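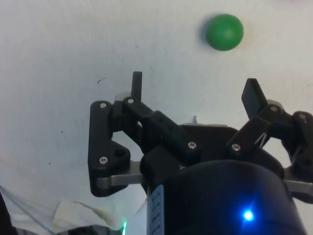
Pliltis publishes short reference guides to small towns and river counties in the Upper Midwest. Each guide covers one county and lists its cities, townships, old post offices and named bodies of water. The fold-out map at the back is kept simple, with a white ground and very few colors. A county seat is a solid green circle, and every other place is a small black dot. Roads are left off unless they follow an older trail or ferry route.

The company was started by Bo-ram Ra, who had been indexing plat books for the Vurndale library and kept finding towns that were in one source and missing from the next. The first guide ran to 110 pages and was sold at the library desk. We now work out of two rooms on the second floor of the old Boiko grain office in Vurndale – the entrance is on the alley side, up the outside stairs.

Our guides currently describe 268 places. Many of them have fewer than 400 residents, and a good number have none and survive only as a church, a cemetery or a name on a creek. Where the origin of a name is disputed we print each version with its source. Population figures come from the census and are updated when a guide is reprinted.

We also maintain the Bundo index, a card file of 151 ferry landings and steamboat wood yards. It has not been put online. Visitors can use it on Tuesday afternoons, and we answer mail requests as time allows. Please include the county and, if you have it, the township.

Corrections are welcome from anyone. Send a copy of the deed, newspaper notice or map you are working from and we will credit you in the next printing.

We use cookies to remember your settings. Accept | Manage

14 shares | 2 comments

Recent items
Ferry landings: how the cards are arranged
Townships that changed their names
Reprint schedule for the river counties
Ordering by mail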